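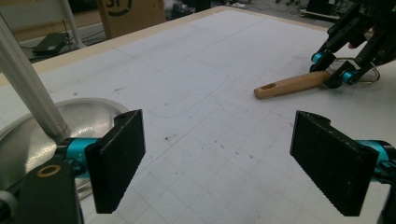 Print this item | E-mail to a friend

Zip line season at Juvanach is back, and I went so you can decide whether to go!

I've been wanting to write about this one since last spring, when three of you e-mailed me in the same week asking if the long line over the Dridau gorge was any good. I had to admit I'd never done it. I'd done the baby course in Cárdenas (twice, and I screamed both times), but the big one kept getting rained out on me. So this time I booked two mornings in a row and crossed my fingers.

The company is called Pideo, and they run the whole thing out of a low green building just past the bridge. Drive slowly or you'll miss the turn, which I did. Check-in is at 7:30, and yes, that's early, but the wind picks up in the canyon after lunch and they'd much sooner have you across before then. There's coffee. It isn't great coffee but there's plenty of it.

You get weighed (in private, bless them), you sign the form, and then you're into the harness. It's a full seat-and-chest one, a lot more comfortable than what I wore in Cárdenas, where I walked like a cowboy for the rest of the day. Our guide checked every buckle, then a second guide checked the same buckles, then we all climbed into the back of a truck and bounced up the hill for 16 minutes with our helmets knocking together.

There are four lines. The first is a warm-up and you'll be done before you've figured out where to put your hands. The second one runs right through the treetops and I loved it, I could smell the pines the whole way! The third is steeper and faster, and there's a wooden platform in the middle of nowhere where you wait your turn and try to look relaxed.

And then there's number four. It's 2,477 feet from one side of the gorge to the other, and the guides clocked me at 62 miles an hour. I don't drive that fast on my way to work. You lie back, they count down from three (they went on two, the rascals) and the ground just goes away. The river is a little silver thread down there. For the first few seconds I had my eyes squeezed shut, and I'm so mad at myself for it, because the view upstream is the best part and you only get one look. So on the second morning I kept them open and yelled the whole way across instead. Much better.

The stop at the far end is a bit of a jolt. They tell you to tuck your knees and you should listen to them. I have a bruise the size of a plum that says I didn't.

A few things people have been asking me:

The hike out is longer than the website makes it sound. You come off line four and it's a good uphill walk back to the truck, with stairs cut into the hill, and I was puffing. Wear real shoes, closed toes, something with grip. One poor man in our group had brand-new white sneakers and they're not white anymore.

Kids can go if they weigh enough, but call first and ask. The girl ahead of me was a tiny thing and they sent her across tandem with a guide, and she was laughing so hard when she landed that she got the hiccups.

Phones stay in the locker unless you have a proper strap. Pideo will sell you a strap. I thought it was overpriced and bought one anyway.

Bring gloves if you're going in October or November. They lend you a pair, but they're thin, and my fingers were like ice by line three. A neck warmer would be nice too. I also wish I'd had more than a banana for breakfast.

If you want to stay over, the village of Juvanach has a couple of guesthouses and a bakery that opens at 6 a.m., and the cheese rolls are worth getting up for. I stayed in a room above the bakery, which smelled heavenly and was very, very loud from 4 a.m. on.

They're open through the end of November, weather permitting, and then closed until the snow's gone. Mornings fill up first. I'm already trying to talk my sister into going, and so far she's offered to hold my coat.

Next issue: canyoning, if I can find a wetsuit that fits.

Share (16) | Comments (4)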